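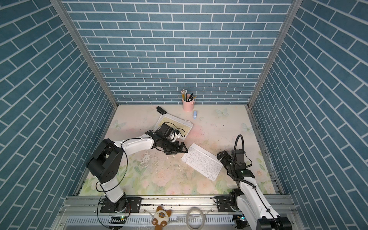
Ross Matheson replied to my last thread that one should never learn a language from songs, because singers bend the words to fit the tune and you will end up talking like a ballad. I have thought about this for some days, and I want to answer him properly. So a new thread.

**1/** First, Ross is partly right. In my second month in Gundbridge I told the woman at the bakery that I was "yearning" for two rolls. She gave me the rolls. I had learned the word from a song and I did not know it was so heavy.

**2/** But I came here with a textbook of 300 pages, and after finishing it I could not follow one conversation on the bus. The textbook people wait for each other to finish. They also say "How do you do?" I have heard this maybe one time in my life.

**3/** Songs gave me the small words. "Gonna," "ought to," "used to," "might as well." In my book these were in gray boxes at the bottom of the page and I skipped them. In songs they come in the chorus, so you meet them four times in three minutes.

**4/** My method, if somebody wants it. I listen once without reading. Then I write down what I hear, also the nonsense. Only after this do I look at the real words. The mistakes are the useful part, please do not erase them. 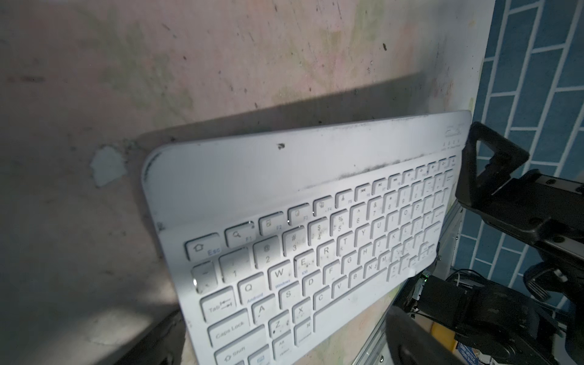
**5/** For example, for a whole winter I heard "let the river rum" and I believed it was about drinking. It was "run." From this one mistake I learned that I do not hear the difference between M and N at the end of a word when the singer is tired or the guitar is loud.

**6/** Choose slow singers who tell a story. Old country songs are good, and sea songs too if you don't mind words like "starboard." Rap I tried too early. I stopped after 12 lines and went for a walk.

**7/** Vy Đồng asked me how many songs are enough. I don't know. I worked with one song a week, and I repeated the old ones while cooking. When I could sing along and think about the soup at the same time, I took the next one.

**8/** About the ballad problem: I keep a second list in the back of my notebook, with words I may understand but should not say. "Yearning" is the first. Then "darling," "forsake," "o'er," and "baby" (to anyone). Before a word leaves this list I must hear it from a living person who is not singing.

**9/** Gwion Watkins wrote that he did the same with radio weather reports. I like this idea very much. The grammar is simple and tomorrow you can check if you understood.

**10/** In August I will try the other direction and teach two songs from home to the Langat evening group. They will have to suffer our vowels. I am still choosing the second song, the first is about a goat.

**11/** Ross, I hope this is an answer. Your "never" is too strong for me, but I changed "learn from songs" to "learn from songs and then ask someone" in my profile.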